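Can a machine do the dishes yet?
Print | E-mail this thread
Reading time: 3 min

samer_s: Saw the Granavlow arm in October. Big talk, one gray finger, and I still do my own plates.

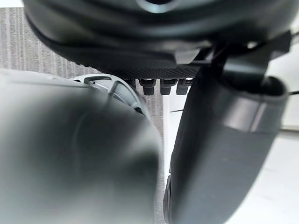
Chantal Fehr: Plates are the easy part. Ask it to sort a sock drawer.

samer_s: It got through 3 mugs in 15 minutes — my kid is faster.

bbassi: Disagree. Our shop runs one on bin picking and it earns its keep.

samer_s: Same bins, same parts, all day. My kitchen isn't like that.

Comments (2)

Kowalchuk: Almost 6 years of "next year" now.

C. Chisholm: I'd still buy one if it folded towels.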